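Murnosel Workshop Notes | Tips for teaching a robot arm by hand | Posted 3/28/21 | Filed under: Benches and tools

Tips for teaching a robot arm a sorting job

Many readers of this page now have a small arm on the bench and ask me how to show it a task. I have done this work for a while, first by pushing the arm with my own hands and later with remote control from a second pair of handles. English is not my first language, so I keep the tips short.

Before you start

Clean the table and decide where each container will stand. Mark the corners with a pencil if your table allows it. A container which moves a little between two demonstrations is good for learning, but you should be the one who decides to move it.

Choose containers of different kinds. I like a clear bin, a tinted one and a wire basket together, because the arm must learn to go over a rim in one case and past thin bars in another. Toy food is a cheap thing to practice with. It does not go bad and it has difficult shapes, like a real kitchen.

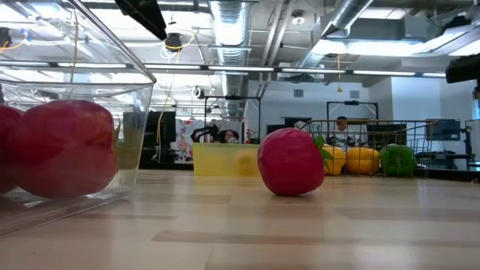
Lay the loose pieces in a new way every time. If the tomato always lies with the leaves to the right, the arm will know only this tomato. Turn it, put it on its side, put it closer to the rack. Do the same with peppers and carrots.

Leave free space for the fingers. When two pieces touch each other, even a patient operator pushes one away before he can grip the other. Keep the crowded table for later, when the simple one goes well.

Guiding by hand

Hold the arm behind the wrist, never by the fingers of the gripper. Move at the speed you would use to set down a full cup. If your arm has a free-drive button, press it first and wait a moment – some arms sink a little when the brakes open.

Your own hands and sleeves will be in the camera view. For a first trial this is no problem. For a good set of demonstrations I prefer remote control, where you sit to the side and the arm works alone at the table.

Remote control

Sit so that you see the same side of the table as the arm. Rest both elbows. Come to the piece from above, stop for a short moment, close, stop again, then lift. These small stops look silly but they make it much easier later to cut the recording into steps.

Lift straight up until the piece is higher than the rim, and only then go sideways. Most of my bad recordings were a carrot that hit the wall of the bin.

With two arms, give each one its own half of the table. Let the second arm wait with open fingers, well away from the first. If both must work at the same time, practice the moves without recording before.

Do not correct too much. If you miss the piece once, open, go up and try again calmly, and keep the recording. If you miss it many times, delete it and take a rest.

How many demonstrations

For one piece and one bin I record 70. For mixed produce in several bins I go to 80 and then look at which piece fails most. I record for 2 hours at most in one day, because tired hands make lazy paths.

Cables

Give the cable of the gripper enough length for the farthest reach, but check that the loop does not lie where you want to pick. Didura sleeves are good for keeping thin cables together. On the floor I use flat tape, and I look at it again every July when we move the benches. 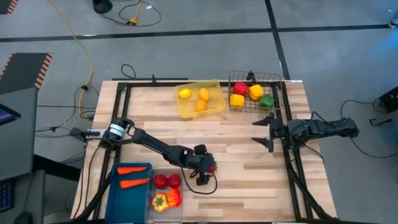

Bangera wrote under the older version of this page that the short stops did not help at our level: the arm only learned to hesitate over every strawberry. The better way, according to the same comment, is to keep one smooth motion and mark the steps afterward by the moment the gripper closes.

I tried it with small fruit and I must say it is partly right. For small round pieces I now stop only once, before closing. For long pieces such as carrots I still stop twice, as the grip has to be near the middle.

Saving your work

Name the folder by task, then by container, then by number. Write in a text file what you changed on the table between one group and the next. I forgot this with the Jallar project and had to watch all the recordings again with a notebook.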